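Last updated: October

I moved to Umgate for work, and for the first two years I drove everywhere. The office is 7 miles from my apartment and parking is free, so there was no pressure to do anything else. What changed my mind was the repair bill on the car last spring. While it sat in the shop I took the bus, and after it came back I kept taking the bus most mornings. People have asked me how that works in the cold part of the year, so I'm writing it down.

The route I use starts at the Trurkudwood stop and runs to the end of Nkosi Avenue. It's a 25 minute ride when the road is clear. In winter it can be up to twice that, mainly at the bridge, where everything slows down to one lane if there's ice. I leave the apartment at 6:40. If I leave at 6:50 I usually still make it, but I've missed it enough times that I stopped trying.
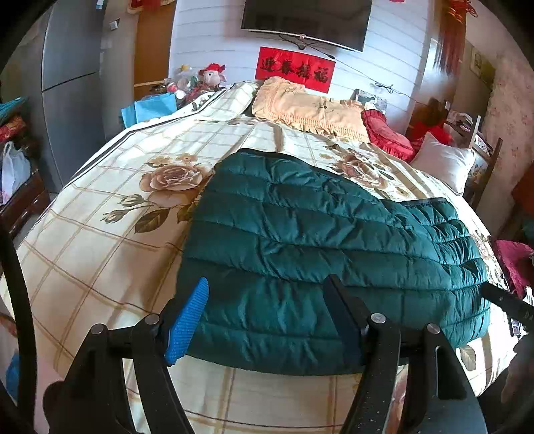
Waiting is the hard part of a winter commute. The ride itself is warm, too warm some days, and the walk at the other end is short. The stop has a shelter with three sides and the open side faces the wind. My first winter I wore a long wool coat, which looked fine at work and did very little at the stop. Now I go with a quilted puffer jacket like the dark teal one on the rose duvet, and a sweater under it if it's below freezing. It packs down on my lap once I'm sitting, and the coat never did. I also quit carrying a shoulder bag and went to a backpack, so both hands can stay in my pockets.

Shoes took longer to figure out. I tried wearing boots and keeping a pair of office shoes in my desk, and that's still what I do, but the boots need to be ones you can get off quickly. Mine had laces up to the shin. Archie Semple at work has a pair with a side zip and I bought the same kind.

The money is less dramatic than I thought it would be. I kept the car, so I'm still paying insurance. I drive 3000 miles a year less than I used to, and that shows up in gas and in the tires. The pass comes out of my paycheck before tax. I did a spreadsheet on it in October and then didn't keep it up, so I can't give a real total. It's a savings, but a small one. 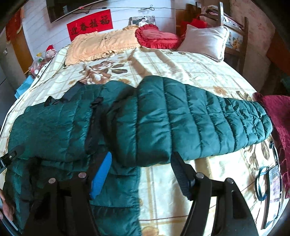 The other thing people ask is what I do on the bus. For a while I read, but reading on the stretch past Zollusley makes me sick — the road there has been patched so many times that the whole bus shakes. I listen to the radio now, or I just look out the window. Skye Dow gets on two stops after me and we talk if there's a seat free nearby. She's been riding this route a lot longer than I have and she's the one who told me to stand at the far end of the shelter, where the back door opens.

A few things I'd do differently if I were starting over. I would buy the monthly pass right away and skip the ten-ride cards, which I kept losing. I'd keep a spare pair of gloves in the backpack from the first day. And I'd check the holiday schedule before going out, as the early bus doesn't run on some days when my office is open. I stood in the dark for 40 minutes once finding that out.

I still drive when I have a dentist appointment or need groceries on the way home, or when it's snowing hard enough that the buses get pulled. The schedule for next year isn't posted yet. There was a notice at the stop about moving the first bus ten minutes earlier, and if that happens I'll probably take the second one and get to work a little late.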